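The Case for Looking After the Simulated Cell
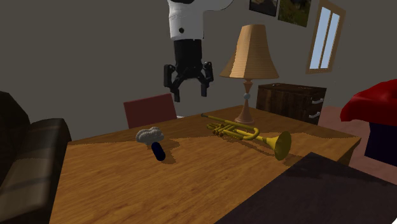

Issue 60

A robot cell on a factory floor has a maintenance sheet. It hangs in a plastic wallet on the guarding, and somebody signs it. The bolts are checked, the cable is looked at, the gripper fingers are measured for wear and the home position is tested against a pin. If the arm is moved by so much as the thickness of a washer, it goes on the sheet.

A simulated cell usually has nothing of the kind. It has a folder with a name like "table_final_2", a few people who know how it was put together, and a general belief that it can't go wrong because there is nothing in it to wear out. I think this belief is mistaken, and that it costs more time than most teams would like to add up. A rendered cell needs setting up with care, it needs looking after and now and then it needs repair. The work should be given to a named job, with hours against it, the same as for the steel version.

I have looked after one such cell for the Dalport project for a little over a year. It is a living room with a dining table, and a single arm comes down from over the table with a black parallel gripper on a black wrist. We change the things on the table. On one setup there may be a hairbrush and a trumpet, with a table lamp standing further back, and on the next something else. The furniture round the table stays much the same: a sofa, a chest of drawers, a chair behind the table, pictures on the wall.

Before that I spent years on real cells, mostly small arms on packing lines. I came to the simulated one expecting a rest.

The first thing I had to repair was the mounting. The arm had been hung by typing in a height that looked right, and for a long while it was right enough. Then the table was swapped for another model whose top was 60 millimetres higher, and nobody moved the arm. It still reached everything. It reached the far corners with the wrist bent close to its limit, and it took odd routes to get there, and for weeks the odd routes were put down to the planner. Two people spent their time on the planner. The fault was in the mounting, and it took a quarter of an hour to put right once somebody measured from the flange to the wood.

On a real floor that would have been found on the first morning. You can't raise a bench under an arm without someone walking past and asking about it. In software the bench goes up silently, and the only trace is a line in a change log which says "new table".

So my first rule is that the distance from mount to working surface is written down and checked by a script each time the cell is loaded. If it is out, the cell doesn't start. People complained about this for a fortnight and then stopped.

The gripper needs the same treatment. In a simulator the fingers have a shape you see and a second, plainer shape which the physics uses to decide what is touching what. The two are supposed to agree. They drift apart because different people edit them for different purposes. One person tidies the visible finger, another makes the plain one simpler to gain some speed, and after a few rounds of this the gripper closes on air, or sinks a little way into whatever it is picking up. We had one release in which the left finger's plain shape was a shade longer than the right's. The grasps still worked most of the time, and that is what made it hard to find. Long objects came up slightly turned.

I now open the fingers fully, close them on a test block, and open them again at every release, with the plain shapes made visible. It is dull. It takes less time than making tea. The real equivalent is putting a gauge between the fingers, and I never met a fitter who thought that was beneath him.

Objects are a harder matter, and here I disagree with some of my colleagues. Their view is that an object library should be as large as possible and that a few bad items don't matter in the mass. When I took over our library it had 3060 items in it. I went through 270 of them by hand, dropping each one on the table from a small height and leaving it alone. More than 60 failed to settle. Some crept along the wood. Some shook. One rolled off the edge and went on down through the floor.

A brush stood on end is a good test, as it happens, and so is a trumpet lying on its side. The first has a small foot and a heavy top. The second has tubing with gaps in it, and a lazy model fills those gaps in, so that a finger which ought to pass between the tubes is stopped by a wall you can't see. If the plain shape of a trumpet is a box, then whatever the arm learns from it is about boxes. I would sooner have a few hundred objects that behave than thousands that haven't been looked at. My colleagues reply that nobody has time to look at thousands, and they are right about that, but it seems to me a reason to have fewer.

Then there is light. It was the part I was most inclined to skip, since a packing line doesn't care much about it. Our room has a window on one side, and there are broad soft shadows over the table with a brighter band through the middle. If the renderer is updated, the shadows can change with no line in any log at all. The arm will move exactly as before, and anything that depends on pictures of the table may not. I keep a set of reference renders and compare them after each update. When they differ I want to know why before the cell goes back to work, and twice I have had to put the old renderer back.

The usual argument against all this is that simulation was brought in so that we could stop doing it. You can copy the cell a hundred times and throw away the broken ones. I accept that copying is cheap. A fault is copied just as cheaply, though, and a hundred cells with the arm hung at the wrong height are worse than one, as they all agree with each other and it looks like evidence.

A better argument is that a check for everything slows people down, and that a research cell is meant to be changed. I have some sympathy. When I started I wrote a list of 266 checks, which was silly, and within a month nobody was running it, me included. The list now fits on one side of paper. Mount height, joint limits, both finger shapes, the home position, object settling for whatever is on the table, reference renders, and the date of the last change with the initials of whoever made it. Anyone may change the cell. They have to fill in the sheet.

The Flomach team, who share our table models, keep no sheet and rely on automatic tests that run overnight. Their tests are better than ours, and I have borrowed several of them. But a test only looks where it was told to look, and none of theirs would have caught the longer finger. I found that one by zooming in on the gripper while I was waiting for something else to load. There ought to be time in the week for that sort of looking, and it ought to be somebody's job to do it.

What I would ask of anyone setting up a cell of this sort is modest. Put one person in charge of it. Write down where the arm is mounted and what it is measured from. Keep the old versions where they can be found, with names that mean something. And when the arm does something odd, check the cell before you check the clever part. In my year with ours the clever part has been at fault twice, and I have lost count of the mornings that went on a table, a finger or a lamp.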